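**Ticket 269: Graue Kisten, Teile liegen nach dem Sortieren in der falschen**
Status: offen, Juli 2021

Hallo zusammen,

ich mache hier mal wieder ein Ticket auf, weil mich die Kisten langsam wahnsinnig machen. Es geht um den Platz mit den zwei offenen grauen Kisten, die direkt hintereinander stehen. Vorne soll rein, was noch sortiert werden muss, hinten alles, was fertig ist und nach Stellen geht. So steht es jedenfalls im Plan von Prostton, und eigentlich ist das ja keine Raketenwissenschaft!

Beim letzten Auftrag für Cloremau (3000 Teile, verteilt auf mehrere Durchgänge) hatte ich am Ende trotzdem wieder 15 Stück in der falschen Kiste. Ich habe alles von Hand nachsortiert, das hat mich den halben Vormittag gekostet.

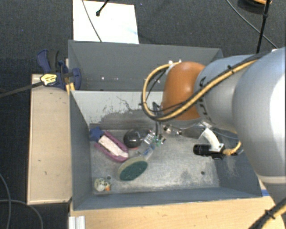
Was ich bisher probiert habe:

- Etiketten auf den Rand geklebt. Hielten bis zum nächsten Auswischen, dann lagen sie auf dem Teppich.
- Kisten getauscht, also die hintere nach vorn. Kein Unterschied, nur Verwirrung bei der Spätschicht (sorry nochmal).
- Kleinere Mengen auf einmal eingefüllt. Das hilft ein bisschen, die Teile rutschen an den schrägen Wänden nicht mehr so auf einen Haufen.

**Nachtrag:** Habe die Packliste von Jacquet danebengelegt und siehe da, dort heißt die vordere Kiste »Kiste 2«. Bei Prostton ist »Kiste 2« die hintere. Kein Wunder, dass da jeder was anderes einräumt! Ich habe die Liste mit Kuli korrigiert und die alte Fassung in den Ordner gesteckt, bitte nicht wegwerfen.

**Nachtrag 2:** Seit der Korrektur ein Durchgang ohne Irrläufer. Ich traue dem Frieden noch nicht und lasse das Ticket offen, bis auch der nächste Auftrag durch ist.

Noch offen:

- [ ] Jacquet wegen der Bezeichnung anschreiben
- [ ] neue Packliste ausdrucken, am besten gleich laminiert
- [ ] klären, ob wir für Stellen eine andersfarbige Kiste bekommen (grau und grau ist auf Dauer echt Mist)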